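**Updated 10 February 2022**

# Geraghty pad set for hand-held grippers

Replacement finger pads, sold in pairs, ribbed face, dark blue. They fit the Emis hand-held gripper and most two-jaw tools with a flat inner finger. If you came here for the old smooth pad, it is gone, and the next few paragraphs are its obituary.

## What went wrong with the old one

The smooth pad was glued on. We were very proud of the glue. It passed every pull test we gave it, all of them done on a clean bench in a cool room by people who wanted it to pass.

Then customers started picking up fruit. A tomato has a skin like a waxed car, and a person holding a gripper will squeeze harder when something slides. The squeeze pushed the pad sideways, the glue crept, and after enough of this the pad walked off the end of the finger. The first report called it "a sort of slug." Of the 32 pairs we shipped in the first batch, 14 came back, one of them still stuck to a mandarin. 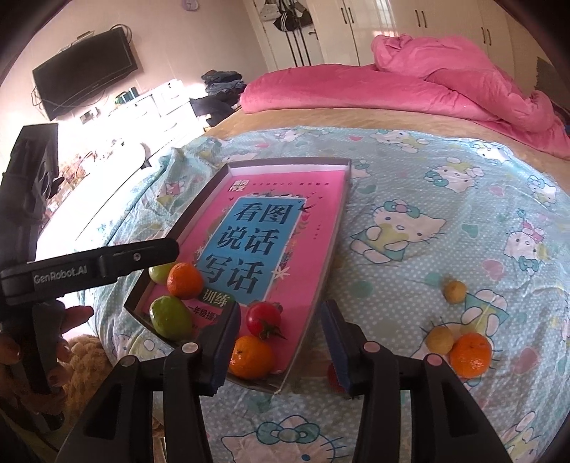

A lost pad is annoying. A half-lost pad is worse, and it's the reason we stopped sales. With the pad hanging off, the bare finger edge is exposed, the jaws no longer meet squarely, and whoever has a thumb nearby gets a pinch. We had two pinched thumbs reported and one more that belonged to our own Ailbhe Kinsella, who wrote it up in the fault log in language we have since trimmed.

## What's different now

- Each pad is held by a screw from behind as well as by adhesive.
- The ribs run across the finger, so a sliding load has something to catch on.
- The pad ends 7 mm short of the fingertip. The old one ran right to the tip, where it could be peeled up by a tray rim or a fold of bedding.

Grip on soft produce is better, though we'd still ask you not to test it on anything you were planning to serve.

## If you still have the smooth pads

Stop using them. The Tanach kit shipped with them too, under a different part name, so check the inner face of your fingers: smooth and glued means yours is affected. Send us the pads or a photo of them and we'll send a new pair, free. You don't need the receipt, and you don't need to clean off the fruit.

## Fitting

Allow about 29 minutes for the first pair, most of it spent scraping off our excellent glue. Use a plastic scraper. Open the jaws fully and keep your fingers away from the linkage while you work. Tighten the screw until it's snug, then leave it alone; going further strips the insert, and we've had that email as well.

Check the screws before each session. If a pad moves when you push it with a fingertip, take the tool out of use until it's been refitted.

**Sold by:** Gindus
**In the box:** two pads, two screws, adhesive strip, plastic scraper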